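Mercedes Pacheco
December 28, 2018

1/ A few people asked how the creek turbine at the Tamanell cabin is doing now that it has been through a dry summer and the first hard freezes. Long thread. I'll put the plain numbers where I have them.

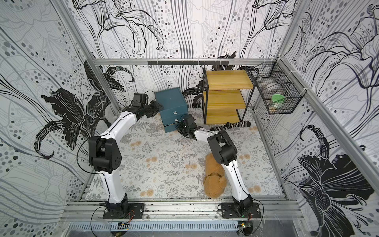

5 min read

2/ Background for anyone new. The cabin has no grid line. We ran on a gas generator and lead-acid batteries before this. The creek drops fast behind the property, so small hydro made more sense than panels under that many fir trees.

3/ The setup is an intake box at the top, 400 feet of poly pipe down the slope, and a small Avik turbine in a shed at the bottom. The water goes back into the creek a short walk below the shed. A wire runs up to the cabin.

4/ Output this morning was 184 watts. That sounds like nothing. It runs all day and all night though, so it adds up to more than most people expect. Fridge, lights, router, laptop, phone chargers, and the pump for the sink.

5/ It does not run a space heater or a hair dryer. We cook on propane and heat with wood. If you want electric heat from a creek this size you will be disappointed.

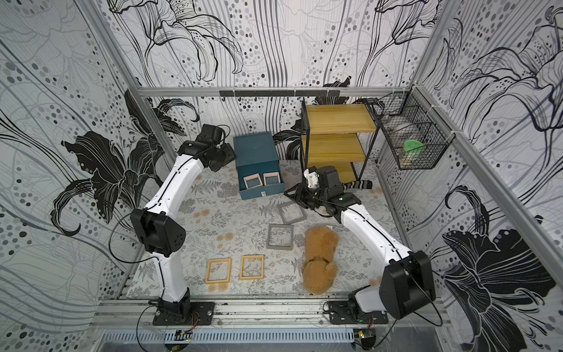
6/ The intake. This was most of the work and still is. Our first one was a bucket with holes drilled in it, and it plugged with leaves every day in the fall. I was walking up the hill before breakfast with a rake.

7/ The one we have now is a sloped screen. Water falls over it, some drops through into the box, and the leaves slide off the end with the rest of the flow. The welding was done at Salazar, the trailer shop out on the county road. They had never made one but worked fine from my drawing.

8/ I still clean it, but now it's a quick brush with a stiff broom when I happen to be up there. Pine needles are the worst. They go in point first and stick in the slots. A finer screen would help, and I may try one before next fall.

9/ Pipe. Bury it if you can. We could only bury the lower half because the top is all rock. The upper part is strapped to trees and boulders, and it moves more than you would think when the water is turned on or off. I had to redo several straps.

10/ Close your valve slowly. I shut ours fast once in the first week and the bang was loud enough to hear from the cabin. It split a coupling. All that moving water has to go somewhere. I replaced the lever valve with a gate valve that takes a lot of turns, so now I can't be in a hurry even if I want to be.
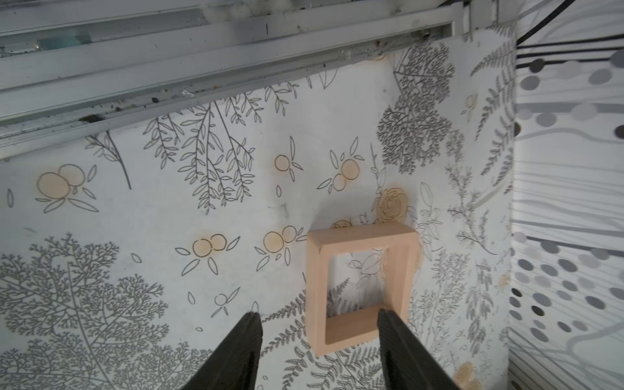

Also put in an air vent just below the intake. If the screen plugs while the valve at the bottom is open, the pipe can pull a vacuum and go flat. Ours never did, but a neighbor upstream lost a whole section of thin-wall pipe that way.

11/ Freezing. People ask about this the most. Moving water in the pipe has not frozen on us so far. What froze was the pressure gauge, which sits on a short dead-end stub. It cracked on the first cold night. I now take the gauge off in winter and put a plug in.

12/ The screen does get ice along the edges. So far enough water keeps getting through. If the turbine has to be shut down in a cold spell, I drain the pipe right away. There is a drain at the low point for that, and I would not build one without it.

13/ Dry season. By July the creek was too low to feed both nozzles. The turbine has 2, and you can close one. With one closed the pressure stayed up and we still made power, just less of it. We ran the generator on laundry days.

14/ Please leave water in the creek. Our permit says how much has to stay in the channel, and I marked that level on a rock with paint so I can check it from the path. Talk to your county and your state before you buy anything. The paperwork took longer than the digging.
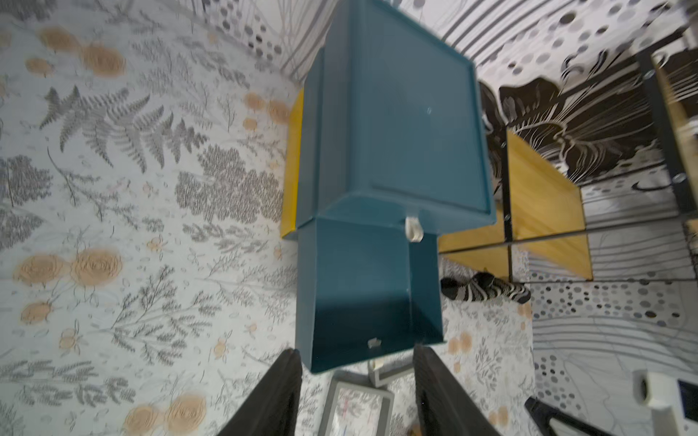

15/ Batteries and control. A hydro turbine can't just be switched off from the load the way a panel can. If the batteries are full and nothing is drawing power, it speeds up. So the controller sends the extra into a dump load. Ours is a Unia controller and the dump load is a water heater element.

16/ That means free warm water in the tank most evenings. Not hot enough for a shower on its own, but the propane heater has less to do after it. I should have plumbed it that way from the start. For the first months the extra just went into an air heater on the shed wall.

17/ Noise. The shed hums. You can hear it from the porch if the creek is low, and you can't hear it at all in spring. I put rubber pads under the mount and that took the worst of it out of the floor.

18/ Parts that have worn out so far: one gauge, one coupling, a set of bearings. The bearings are cheap and the swap took an afternoon, mostly because I didn't have the right puller. I keep a spare set on the shelf now.

19/ If you are thinking about doing this, measure your flow and your drop before anything else. Measure in late summer, and again after rain. A bucket and a watch will do for a small creek. Everything else gets sized from those readings, including the pipe.

20/ Generator use since we started: more than half the fuel cans in the barn are still full. I'll post the wiring diagram when I've redrawn it, the one I have is on the back of a feed receipt. Questions about pipe size are fine in the replies, but send me your flow and drop with them.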